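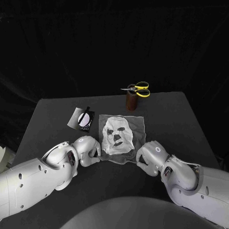 Section 4: Handing the unfolding over to the Dranico

By now your station is wired in and you'll be itching to start, so let us talk about the people first. Before the change, everyone on the Viltdale bench unfolded masks by hand, 22 to a tray, and went home with sore thumbs. The arms do that part now, with a mask laid out on its mesh sheet and the sheet held by its two near corners, and the person beside them becomes the one who checks, tops up and decides. Mercy Mohamedi, who trains our new starters, likes a full morning at the bench for this section, so do take your time.

1. Lay the packet flat on the table, to the upper left of the mesh.
2. Stand the brown pot behind the work area and rest the scissors across the top.
3. Step back and press Start.

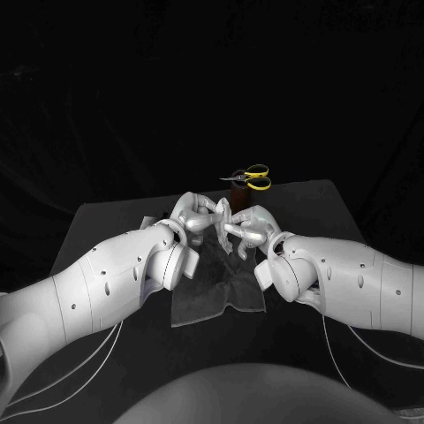 Fig. 4.2 Both hands at a crumpled white item, pot and scissors behind.

4. Look over each mask for tears and note any on the shift card.

Note: If code 41 comes up, the grip has timed out. Press Resume once.

Caution: Please don't reach between the hands to help, however tempting it is. Press Pause first and wait for the tone.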